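학생연구 > 과제보고서 > 환경색채 > 최종보고서
검색어를 입력하세요 통합검색 상세검색

실내 체육시설 적색 계열 플라스틱 비품의 변색 측정과 관리 기준 제안

작성: 야라 오베이다트, 세베리노 바리오스
지도: 스타마티아 촐라키스

1. 과제 개요

실내 체육시설에서 사용하는 수납함, 고깔, 연습용 공은 대부분 유색 플라스틱으로 제작된다. 이 가운데 적색 계열은 창가에 보관할 경우 색이 옅어지거나 표면이 뿌옇게 변하는 현상이 자주 보고된다. 시설 관리 문서에는 파손에 따른 교체 기준은 있으나 변색에 따른 교체 기준은 대체로 없다. 본 과제는 아레로(Arero) 체육관의 비품을 대상으로 색차를 측정하고, 보관 위치와 변색 정도의 관계를 정리하는 것을 목적으로 하였다.

조도와 자외선량의 장기 기록은 확보하지 못하였다. 따라서 본 보고서의 결론은 보관 위치 간 비교에 한정되며, 절대적인 열화 속도를 제시하지 않는다.

2. 이론적 배경

플라스틱의 변색은 착색제의 분해와 수지 자체의 열화로 구분된다. 유기 적색 안료는 일반적으로 무기 산화철 안료보다 채도가 높지만 내광성은 제품별 편차가 크다. 수지 쪽에서는 폴리프로필렌이 자외선과 산소에 의해 산화되면서 표면에 미세 균열이 생기고, 균열면에서 빛이 산란되어 육안으로는 흰 기운이 도는 것처럼 보인다. 이를 백화 또는 초킹이라 부르는데, 엄밀히는 응력에 의한 백화와 열화에 의한 초킹은 발생 원인이 다르다. 본 보고서에서는 후자만 다룬다.

색의 차이는 CIELAB 공간에서 두 점 사이의 거리(ΔE)로 나타낸다. 명도 L*, 적녹축 a*, 황청축 b*의 변화를 각각 기록하면 퇴색과 초킹을 어느 정도 구분할 수 있다. 퇴색이 우세하면 a*의 감소가 크고, 초킹이 우세하면 L*의 증가가 함께 나타난다.

3. 시료 및 측정 방법

시료는 적색 비품 200점이다. 보관 위치는 남측 창가, 중앙 선반, 지하 창고의 세 구역으로 나누었다. 측정에는 학과 공용 휴대형 분광측색계를 사용하였고, 광원 조건은 D65, 관측 시야는 10도로 고정하였다. 시료마다 평탄부 세 지점을 측정하여 평균값을 취하였으며, 곡면 시료는 차광 고무링을 덧대어 외부광 유입을 막았다.

표면 오염은 측정값에 직접 영향을 주므로 중성세제 희석액으로 닦고 30분 건조한 뒤 측정하였다. 세척 전후의 값을 비교한 예비 측정에서 창가 시료는 세척만으로 L*이 낮아졌다. 먼지층이 초킹으로 오인될 수 있음을 의미한다.

같은 적색이라도 제조 로트에 따라 초기값이 다르다. 미사용 재고가 남아 있는 품목은 재고품을 기준으로 삼았고, 재고가 없는 품목은 받침대에 가려져 있던 바닥면을 기준으로 하였다. 광택이 있는 면과 무광인 면은 분리하여 집계하였다.
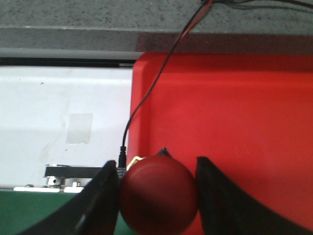
적색 비품의 색이 옅어졌다면 곧바로 교체해야 하는가?
색차만으로는 교체를 결정하지 않으며, 표면을 문질렀을 때 가루가 묻어나거나 균열이 확인될 때 교체 대상으로 분류한다.

4. 측정 결과

창가 구역의 시료는 a*의 감소와 L*의 증가가 함께 나타났다. 중앙 선반의 시료는 a*만 소폭 감소하였고, 지하 창고의 시료는 기준면과의 차이가 측정 반복 오차 범위 안에 있었다. 창가 시료 중 11점에서는 손가락으로 문질렀을 때 분말이 묻어났으며, 모두 폴리프로필렌 표기가 있는 수납함이었다.

무광 시료의 경우 초기 상태에서도 산란 성분이 크기 때문에 초킹 초기 단계를 L* 변화로 판별하기 어려웠다. 정반사광 포함(SCI) 방식과 제외(SCE) 방식의 값을 함께 기록하면 판별력이 다소 개선되었다. 육안 판정과 측정값이 어긋난 시료는 대부분 이 부류에 속한다.

품목별로는 스콜테티(Skoltetti) 규격 수납함의 편차가 가장 컸다. 뚜껑과 본체의 초기 색이 처음부터 달랐고, 뚜껑이 햇빛을 먼저 받는 구조여서 두 요인을 분리하지 못하였다.

5. 관리 기준 제안

가. 적색 계열 수납함은 창에서 떨어진 벽면에 두고, 이동이 불가능하면 차광막을 설치한다.
나. 점검은 학기마다 한 번, 세척 후에 실시한다.
다. 분말이 묻어나는 품목은 측정값과 관계없이 사용을 중지한다.
라. 신규 구매 시 자외선 안정제 첨가 여부를 납품 서류에서 확인한다.

점검표 초안은 네레아 고이코에체아가 검토하였고, 구역 구분 표기는 체육관의 기존 도면 기호를 따랐다. 차광막 견적은 12월에 받은 것으로, 재료비만 포함하며 설치비는 반영되지 않았다.

6. 한계 및 후속 과제

비품의 구매 시점이 기록되지 않은 경우가 많아 사용 기간을 변수로 넣지 못하였다. 또한 수지 종류를 성형 표기에만 의존하였으므로 표기가 없는 시료는 재질별 분석에서 제외하였다. 후속 과제에서는 동일 로트의 시편을 세 구역에 나누어 두고 정기적으로 측정할 예정이며, 촉진내후성 시험의 병행 여부는 장비 사용 일정에 따라 정한다.

원자료는 학과 자료실에 보관하며, 열람 신청은 야라 오베이다트가 접수한다.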